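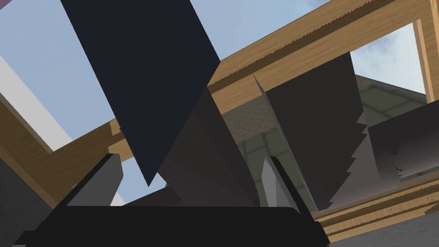
Fig. 1 – Vista simulada a partir da garra: dedos em primeiro plano, vigas de madeira e, ao fundo, um telhado.

Aula 3 – Oclusão pela própria garra em políticas visuais treinadas em simulação
Robótica e Percepção, setembro de 2022
Notas de Styliani Theodorakopoulos, com correções de Valentin Cozma

Na aula passada supusemos que o robô via a tarefa. Foi uma suposição generosa. Na Fig. 1, boa parte dos pixels pertence ao próprio manipulador, e a política tem de se arranjar com o que sobra entre os dedos. A câmera no punho é adotada porque acompanha a ferramenta; o preço é que a ferramenta acompanha a câmera.

Reparem também nos contornos. A borda direita do dedo alto é serrilhada, e a viga diagonal tem um degrau fino na aresta inferior. São artefatos de renderização. Uma rede convolucional não sabe disso e pode perfeitamente decidir que o serrilhado é a informação mais interessante do mundo. Depois vai para o robô real, onde o serrilhado não existe, e o aluno vem ao meu gabinete.

O método de Cozma e Nørgaard

O trabalho que vamos discutir (relatório interno do projeto Votura) parte de uma ideia modesta: se a geometria da garra é conhecida, a sua silhueta na imagem também é. Basta projetar o modelo com os ângulos das juntas e obter uma máscara binária M. A política recebe então a imagem I, a máscara M e o estado das juntas q.

Comparam-se duas variantes:

(a) Máscara como canal extra. A rede vê tudo e é avisada do que é garra.
(b) Preenchimento aleatório. Os pixels de M são trocados por textura sorteada a cada episódio, para que a rede desista de procurar sentido neles.

O treino usou 2000 episódios simulados por variante; a avaliação, 526 episódios separados, com texturas de madeira e céus que não aparecem no treino. A variante (b) generalizou melhor para cenários novos, mas perdeu precisão no contato, quando a posição relativa entre dedo e viga é justamente o que interessa. A variante (a) fez o contrário. Heiðrún Nørgaard propôs misturar as duas conforme a distância ao alvo, o que funciona e acrescenta um hiperparâmetro que ninguém pediu.

Um cuidado de implementação: a máscara deve ser gerada com a mesma calibração da câmera simulada. Um erro de 2 pixels deixa um fio de garra à mostra ao longo do dedo, e a rede agarra-se a ele com uma competência que nunca demonstra na tarefa.

Para a próxima aula

1. Escrevam a projeção de M em função de q e dos parâmetros da câmera.
2. Expliquem por que (b) degrada no contato. Meia página chega – Aksel, isto é para você.
3. Leiam a seção sobre randomização de domínio nas notas anteriores.

Entregas por escrito, no início da aula.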